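4 先录哪一轨：录音顺序与听感上的“整齐”

4.1 我为什么会纠结这件事

前面两节讲的都是业余歌手一个人在家叠和声时音准怎么漂，这一节我想聊一个更琐碎的问题：几个声部里，到底该先录哪一轨？我自己叠和声也有好些年了，一直是先录主旋律，再往下补低声部，最后才轮到上面那条细细的高声部。从来没想过为什么，就是顺手。后来有一回跟 Ingvild Tangen 合作，她坚持先录低声部（她在 Mirkau 的合唱团里唱女低音，对这件事非常固执！），我照着她的办法试了一首，听回放的时候愣了一下，合在一起比我平时的东西稳得多。当然一首歌说明不了什么，也可能那天我嗓子状态好，但这个念头从此就赖着不走了，于是有了这一组实验。

4.2 参与者和曲目

我们请了 20 位歌手，都是平时自己录歌、自己剪、自己发到网上的人，没有一位靠唱歌吃饭。有人弹尤克里里，有人弹吉他，也有人什么都不弹，只会清唱。我对乐器没有要求，因为实验里统统要清唱，开头给一个参考音，之后就靠自己了。

曲目一共 3 首，都是三声部的短歌。第一首《Fatach》由 Walid Srour 写，调式简单，旋律几乎全是级进，唱一遍就会。第二首《Harb》也是他写的，中段有一个往上的大跳，彩排时人人都在那儿皱眉头。第三首《Otel》是 Abla Karaki 的旧作，节奏懒洋洋的，长音特别多，正好方便我们测音高。选歌的时候我和 Walid 争过一阵，他想要更难的，我怕太难了大家光顾着数拍子，最后各让了一步，《Harb》的大跳留下，原来的转调删掉。

每位歌手每首歌录两个版本，一个先录主旋律（下文叫“旋律先行”），一个先录低声部（叫“低音先行”）。这样总共得到 120 份成品。两种顺序谁先谁后是打乱的，两个版本之间至少隔一天，免得耳朵还记着上一遍的音高。高声部在两种条件下都放在最后录，这一点我们没有动它，原因很简单，试录阶段没有一个人愿意先唱高声部，大家都说心里没底。

4.3 录音的要求

要求写得很短。戴封闭式耳机，手机或者声卡都行，不许用修音，不许用混响，每一轨最多重来两次。节拍器可以开，但只能听无音高的“嗒嗒”声，这条是 Rami Boutros 提醒我的：有些软件自带的节拍声音高很明显，唱着唱着就被它带过去了，我原先完全没往这方面想。歌手交上来的是分轨文件，我们自己合成，各轨音量统一处理，这样评听的人不会因为谁的主旋律推得特别响就觉得谁唱得准。

有一件事事后看有点可惜。我们没有规定耳机里已录声部的音量。有几位在访谈里提到，他们习惯把前一轨压得很低，免得自己的声音被盖住；另一些人正相反，非得开得很大才敢开口。这个差别很可能影响音准，而我们手里没有数据，只能留到下一轮再管。

4.4 怎么测，怎么听

音高分析只看长音，也就是持续时间够长、音高曲线有一段平台的音。全部录音里符合条件的长音有 2,662 个，Spyros Mitsotakis-Vlachou 和我各标一遍起止点，意见不一的地方坐下来一起听。Spyros 的耳朵比我尖，但他没有我有耐心，所以最后大部分争执都是他先投降的。

对每个长音，我们看两样东西：一是它和同一时刻其他声部之间的音程偏差，二是它和开头参考音之间的偏差。前者说的是“合不合”，后者说的是“漂没漂”。这两样在日常聊天里经常被混为一谈，大家听完一首清唱，说一句“好准”，可是整首歌也许已经往下滑了一截，只不过三个声部手拉手一起滑，听着照样舒服。我自己早期的录音全是这种，拿吉他一对，惨不忍睹。

除了测量，我们还请了一组听众做成对比较，同一位歌手的同一首歌，两个版本先后播放，选出“更整齐”的那个，也允许选“分不出”。听众不知道录音顺序。评语栏是自由填写的，我本来只打算拿来当调剂，读着读着发现里面的内容比打分还有意思。

4.5 结果，以及我怎么看

先说声部之间的合。低音先行的版本里，音程偏差总体更小，最明显的是《Otel》，长音一铺开，低声部像一块地板，上面的人站得住。《Fatach》两种顺序差不多，旋律太顺了，怎么录都不太容易出错。《Harb》就比较好玩：大跳之前低音先行占优，大跳之后优势没了，有几位歌手甚至反过来。我的猜测是，没有主旋律在耳机里领路，低声部在那个地方本来就唱得心虚，后面的人再去配一个心虚的低音，自然也跟着犹豫。访谈里有人说得很直接，她在那一小节“脑子里得自己放主旋律，放着放着就放错了”。

再说整体的漂移。在这一项上，两种顺序没有分出高下。漂得厉害的歌手，换什么顺序都漂；稳的人也一直稳。这和第 3 节的发现能对上，漂移更像是歌手个人的习惯，跟气息和元音的关系恐怕比跟录音流程的关系大。我原本很希望看到低音先行连漂移也一起治好，那样文章会好写很多，可惜没有。

听众的选择和测量结果大方向一致，《Otel》更多人选低音先行，《Fatach》选“分不出”的最多。但评语提醒了我另一面。旋律先行的版本常常被形容成“有感情”“像在讲故事”，低音先行的则是“干净”“舒服”，偶尔也有一句“有点乖”。我回去单独听主旋律那一轨，确实能听出来，配着已经录好的低声部唱主旋律，大家的节奏都老实了不少，句尾不敢拖，气口也收得小。整齐是整齐了，那点即兴的味道淡了。对于发到网上给朋友听的录音来说，哪一样更要紧，真的看人，我自己到现在也没拿定主意。

这里还想补一句折中的办法，虽然没有进正式分析。有两位歌手在实验结束以后自己发明了一个流程：先随便唱一遍主旋律当向导，照着它录低声部，然后把向导删掉，再对着低声部重新录主旋律。他们把结果发给我听，两份都很可爱，《Harb》的大跳也过得轻轻松松。代价是多录一轨，对懒人（我）不太友好。下一轮实验会把这个“向导轨”作为第三种条件加进去，同时把耳机音量固定下来。

图 4 手持夹爪与深蓝色牛仔布

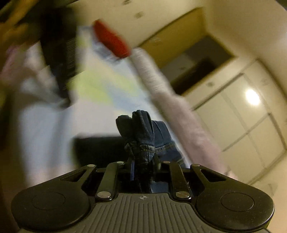

清唱叠三个声部，想让长音合得更齐，应该先录哪一轨？

先录低声部，长音多的歌尤其合适；如果低声部里有一段离开主旋律就唱不稳，可以先录一条主旋律当向导，录完低声部再把它删掉重唱。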